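Afolabi opens orders for Plullano, a kitchen robot kit built around everyday chores

DRINHAM, January – Afolabi, the household robotics company based in Drinham, is now taking orders for Plullano, a countertop robot kit that learns small kitchen jobs in the kitchen where it will be doing them. The kit ships in spring to research labs, college programs and assisted living providers, and we are thrilled to finally be able to talk about it.

Plullano comes as one arm, one head-height camera on a folding mast, a control box and the Distitz software, which handles teaching, practice and playback. The arm clamps to a counter or table edge and reaches far enough to work across a normal kitchen counter. Setup takes 20 minutes with the printed guide, and the only tool required is the hex key in the box.

Most of the work that went into Plullano was on cups. Mugs are hard! They come in every shape, the handle might point anywhere, and people store them in ways that make sense to people: upside down on a rack, hanging from a peg, jammed behind a carton on the counter. A robot that can only pick up a mug standing upright in an open space isn't much use to anyone at breakfast, so the Distitz team spent the better part of a year on handles, rims and pegs before moving on to anything else.

"We kept going back to the same drink, milk in a mug, and every time we set the counter up a little differently," said Chidubem Obi, who leads product development at Afolabi. "Move the mug tree over a few inches, turn a handle toward the camera, put out the ribbed mug with the plain ones. Those small changes taught us more than any big demo did, and they're the reason the teaching tools look the way they do now."

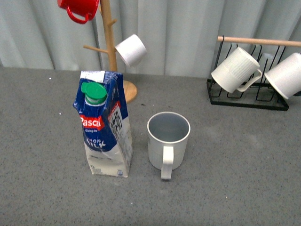

A Plullano practice counter with whole milk, a mug tree and a wire mug rack.

Teaching is done by hand. The user puts the arm into guide mode, moves it through the job and talks the software through each step with short labels such as "lift" or "hang." Distitz then asks for a few more rounds with the objects in new spots. For most single-step jobs, six demonstrations are enough to get a first working version, and the user can keep adding rounds whenever a certain mug or a certain peg gives the arm trouble. Everything stays on the control box unless the owner chooses to share it.

The kit also comes with 103 ready-made starter skills. They include taking a mug off a peg, turning an upside-down mug upright, unscrewing a carton cap, steadying a carton while it is tipped, and putting a mug back on a rack. Starter skills can be chained together or pulled apart, and any of them can be retrained with the owner's own dishes.

Ea Oddsson, who runs the early access program, has spent the past three months visiting kitchens where Plullano is being tried out. She says the requests coming back are wonderfully ordinary.

"People want the mug they like, from the place they keep it," Oddsson said. "One site has a rack with a wooden bar on top and the first version of the arm kept bumping it. We went home and fixed that, and the update went out to every early access kitchen the same week. I love that part of the job. Somebody tells you about a bar on a rack and then it's better for everyone who has one."

Changes made during early access include a slower, softer grip for paper cartons, which bend and crease as they empty, and a new view in Distitz that shows which way the software thinks a handle is facing before the arm moves. If it has guessed wrong, the user can drag the handle to the right spot on screen and start again. The arm's top speed has been lowered for use near people, and the stop button has moved to the front of the control box.

There are limits, and we'd like buyers to know about them. Plullano does not work with hot liquids in this release. Clear glass is still hit or miss, and very heavy stoneware can be more than the gripper will hold on to when it is lifted by the handle alone. Pouring is offered as a trial skill, for cold drinks only, with a person standing by. The team is working on all of these and will post progress notes along with each software update.

Plullano is available in a single-arm kit and a classroom bundle. The classroom bundle adds a second camera mast, spare gripper pads, a set of lesson plans for introductory robotics courses and a login for each student, so that a whole class can teach the same arm and compare results. Both versions come with software updates and phone support from the Drinham office. Labs that already own an arm can ask about a license for Distitz alone.

Afolabi will hold open kitchen sessions at its Drinham workshop through the end of the month, starting at 10 a.m. Visitors are welcome to bring a favorite mug from home and teach the arm to hang it up. Space at the counter is limited, so please sign up ahead of time through the company's website.

About Afolabi

Afolabi designs robot kits and teaching software for homes, classrooms and care settings. The company builds and tests its products in Drinham. Its software group, Distitz, develops the tools used to teach and share robot skills across all Afolabi products.

Press contact: Ea Oddsson, Afolabi, Drinham. Review units and interviews with the product team are available on request.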